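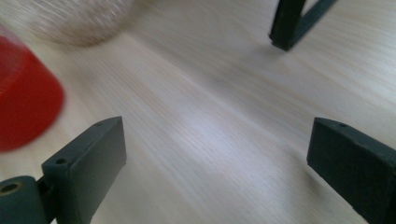 The Jorkmont street volleyball weekend is over for another year, and Kadri Org still has sand in her car. She has run the referees' rota for the tournament since it moved from the school field to the harbour car park, and this summer she also took on the draw. We sat down for an hour to talk about how it went. The wood between us was pale and finely grained, with a band of light lying across the middle, and she kept drawing courts on it with her finger to show me where the queues formed.

"Saturday morning was the hard part," she said. "We had 50 teams signed up and most of them wanted to play before lunch. You can't do that on four courts."

Her answer was to cut the group matches to a single set and play the long games on Sunday. Some of the older teams complained. Org said she understood why, as a few of them had driven a long way, but she would do the same again.

The referees

Finding people to blow the whistle has been a problem for years. Org started refereeing at 19, when Tarmo Pärn handed her a whistle and told her the other man had gone home.

"I got the first call wrong," she said. "It was a touch off the block and I gave it out. Tarmo told me to carry on and get the next one right, so I did."

This time every team in the adult draw had to supply one person for a shift. It worked on the Saturday. By Sunday afternoon a few names on the sheet could not be found, and Org took the under-16 final herself after being on her feet from seven in the morning.

"My knees knew about it. But it was the best match of the weekend, so I'm not sorry."

The final went to Pikau, who came from behind in the last set. Agnese Sakalauskas served the final few points, all of them deep and to the same corner.

"Everyone could see where she was putting it," said Org. "They still couldn't get it back."
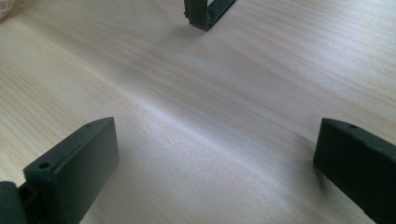

Crowds and parking

Some 3,000 people came through over the weekend, and the town felt it. The bakery had run out of rolls by noon on Saturday. Cars were left along both sides of the harbour road, and the bus to Skustov had to wait while one was moved.

Org wants the overflow parking opened on the Friday night next year. She has asked for a meeting in October, when the harbour dates are set.

"Then it goes quiet," she said. "On Monday I walked past and the nets were down and there was one boy hitting a ball against the wall. I stayed and set him a few."

Entries for next summer open after the harbour meeting. Org will do the rota again, but is looking for someone to take over the draw.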